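Ticket: Gripper drops small blocks after cable change, Undent bench arm
Opened by: Nneka Okeke
Looked after by: Beverley Hebden
Status: Open, waiting on part
Date opened: 14 November 2020

Nneka Okeke wrote:
Hi Beverley, sorry to land this on you so soon after the last one. The arm on the Undent bench has started letting go of the small wooden blocks on the way up. It closes on them fine, the controller says it has a grip, and then somewhere in the lift the block slides out and goes skittering over the table. It only does this on the left side of the table. Over on the right it will happily pick all morning. I haven't touched the program. Somkiat swapped the cable ties on the bundle before he went on leave, and I did wonder about that, but the cables look to be hanging the way they always have.

Beverley Hebden wrote:
No need to be sorry at all, that's what I'm here for! Left side only is a lovely clue, so thank you for being so thorough. Before we go pulling anything apart, could you try a few things for me? Power the gripper down and wiggle each finger by hand, very gently, and tell me if one feels sloppier than the other. Then check the screws where the bracket meets the flange. And with the arm stopped, follow the cable bundle along with your fingers and see whether it goes tight when the wrist is jogged out to the far left. Jog it at the slow setting, please, and keep your hand well clear while it moves.

Nneka Okeke wrote:
Done, and it took me longer than I'd like to admit because I couldn't find the small hex keys (they were in the Strebel drawer, of all places). Bracket screws are snug. The left finger has a bit more play in it than the right, maybe what you'd call a click. The bundle doesn't go tight, but it does get closer to the upright than I'd want over on that side. I put a tissue down under the gripper so I wouldn't lose anything small if it fell out of the linkage, and nothing did.

Beverley Hebden wrote:
Good thinking with the tissue, I've lost more tiny washers to benches than I can count. A click in one finger and not the other makes me think of the pivot pin, and the cables may be a second, smaller thing on top. I'd like some numbers if you have the patience. Pick the same block from the same two spots, one left and one right, 11 goes each, and write down the drops. Please put a pen mark on a scrap of paper for the start position so we're comparing like with like.

Nneka Okeke wrote:
Left spot: 2 drops. Right spot: none. Both drops came at about 45 degrees of wrist turn, so I've been watching that part of the move like a hawk. I also re-ran the finger calibration from the Brastia menu and it passed, which didn't cheer me up much — it passed last week too, when the thing was already misbehaving.

Beverley Hebden wrote:
That is really helpful. The calibration only checks opening and closing, so it wouldn't notice play sideways, and I'd trust your fingers over the menu any day. I've asked Ursina Hubmann for a pin and bushing set for the left finger. In the meantime, would you leave the arm parked over the middle of the table with the gripper pointing down, and get me a photo of how it's sitting? I want to look at the cable run before I suggest where the new tie should go. Right side picks are fine to carry on with if Regula Gruber needs the bench for the Mudance job, just at the slow setting.

Nneka Okeke wrote:
Will do. Regula says she can wait, so I've left it powered off with a note on the controller. Photo attached. Let me know when the pin turns up and I'll put the kettle on. 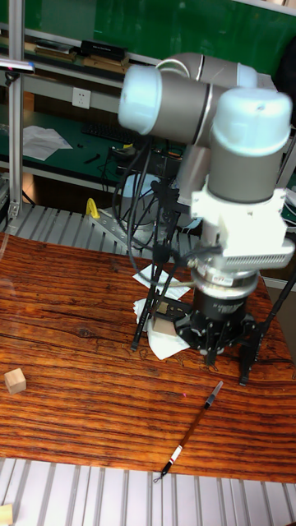
Attachment 1: arm over the table, gripper down, cable bundle at upper left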